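3.2 Storage of cups at shared drink stations

The second part of the Nasbridge study dealt with disposable cups and the small fittings kept near them. Shared kitchens at the Dinard and Drorholm sites were visited during May, and the position of each item was recorded before staff began the morning tidying. Cups were noted as upright, inverted, nested or lying on their side. Hooks, racks and trays were recorded separately, whether or not anything hung from them or stood in them.

Plain white paper cups were the most common item at both sites. Of the 94 surfaces surveyed, 92 held at least one paper cup outside its intended holder. A cup on its side takes up more room than an upright one and may roll against nearby fittings, so these cases were coded under a heading of their own. Figure 4 gives an example of the class, with a wire hook on a round base behind the cup.

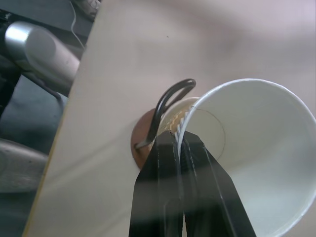

Figure 4. White paper cup on its side near a black wire hook with a round brown base.

Hooks raised a separate question. Staff at Drorholm described them as places for mugs with handles, while staff at Dinard used them mainly for cloths and strainers. Paper cups have no handle and cannot be hung in the same way, and a hook therefore offers them no storage. Following Zwahlen's scheme for small household fittings, we treated hooks as neighboring objects and did not count them as cup storage.

Tidying took up to 20 minutes per kitchen. Most of this time was spent on sorting cups that could be returned to a stack from those to be thrown away. Where the two kinds were mixed, staff tended to discard the whole group. The loss was greatest at Dinard, where a carton of 400 cups was opened more often than the purchasing plan allowed. The effect of placing a separate discard bin beside each station is taken up in Section 3.3.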